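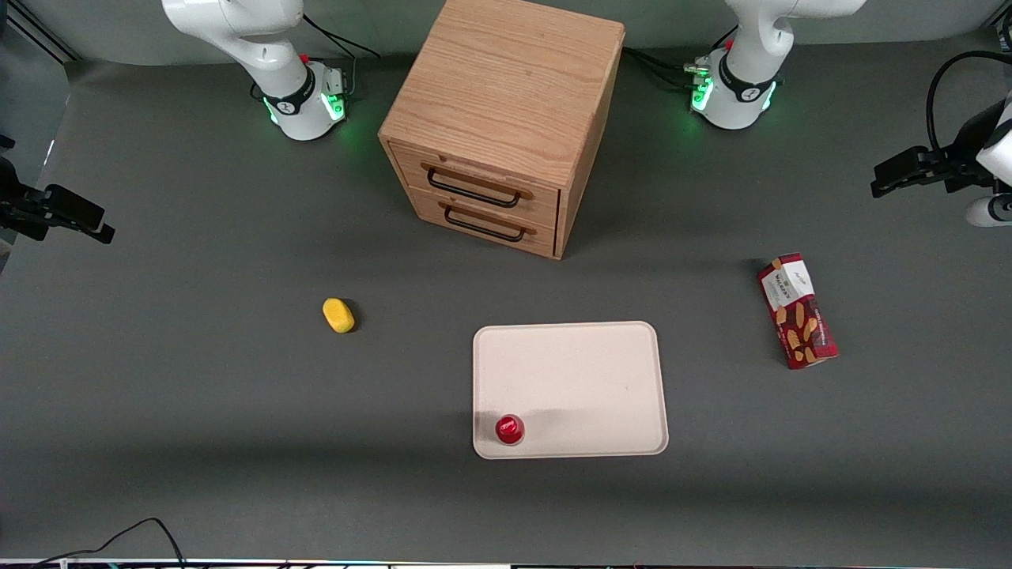

Minutes of the nutrition and recipes meeting, Fovdale Community Kitchen

Friday session, Aug 7, 2026

Present: Ye-rin Ryu (chair), Eusebio Chambi, Da-eun Maeng, Ott Pärn (minutes)
Apologies: Deok-su Koo, who sent written comments

1. Minutes of the last meeting

Approved with one correction. Eusebio did not "agree to trial" the protein oats. He agreed to read the leaflet. He has now read it and is no keener.

2. Lentils on the lunch menu

Da-eun reported on the red lentil soup and the green lentil salad. The soup sells out by one o'clock. The salad comes back. She thinks people are put off by the name on the board ("Power Salad") and would like to call it lentil salad with lemon and parsley. Ott asked whether the trouble might be the salad. He had it twice and found it underdressed both times. Da-eun said the dressing is being measured for the batch before the lentils go in, and they soak up most of it while it sits in the fridge.

Agreed: change the name, hold back a third of the dressing until serving, look again in October. Eusebio wished it noted that changing both things at once means we won't know which one worked. Noted.

3. Wetano seed mix

The supplier has offered us a case of Wetano seed mix at a discount if we put a card on the counter. The card says the mix "supports natural energy" and "helps your body find its balance." Ye-rin asked what either of those means. No answer was offered. Da-eun said seeds are a decent source of fiber and unsaturated fat and we could say that much ourselves, with no card. She also pointed out that the serving on the packet is a tablespoon, and people shake on a good deal more.

Deok-su's comments, read out by the chair: "I have nothing against seeds. I have plenty against the card. If we wouldn't let a member of staff say it to a diabetic customer, we shouldn't let cardboard say it."

Agreed: no card. Ye-rin to ask for the plain price. If it's more than we pay now for loose sunflower and pumpkin, we drop it.

4. The cleanse week proposal

A regular customer has asked if we would host a juice cleanse, 5 days, run by an outside coach under the name Drondinar. The leaflet was passed around. Ott couldn't find the word "protein" in it anywhere. Da-eun said a healthy adult has a liver and kidneys for this job, and she has yet to see a leaflet that names the toxins. She is also worried about anyone on blood pressure tablets or insulin signing up without talking to their doctor.

Eusebio argued the other side for a while, on the grounds that the room sits idle on weekday evenings and the coach would pay. He was asked if he'd do the cleanse himself. He would not.

Agreed: decline politely. Da-eun offered to run a soup evening in its place, with beans, greens and bread, and will bring a costed menu.

5. Salt

The stock powder was changed in the spring and the soups have tasted saltier to some of us. Eusebio says the recipe is the same. It may be, but the powder isn't, and the recipe still calls for 8 level teaspoons to the big pot. Ye-rin proposed cutting to 7. Ott said one teaspoon less would make no difference anyone could taste and we would be congratulating ourselves over nothing. Some discussion.

Agreed: Eusebio to make 2 pots on the same morning, one as written and one with 5 teaspoons plus extra onion and bay. Staff to taste without being told which is which.

6. Fermented foods class

Ji, the pickle stall from the Saturday market, would like to teach a kimchi class here. General support. Da-eun asked that the class description leave out gut health promises and stick to how to make it, how to store it and how to tell when a jar has gone bad. Ye-rin will go over the wording with them.

7. Any other business

Ott asked again for the calorie figures to come off the muffin labels until someone can say where they were taken from. Eusebio believes they came from a website. Labels to come off Monday.

Next meeting to be set by email once Deok-su is back.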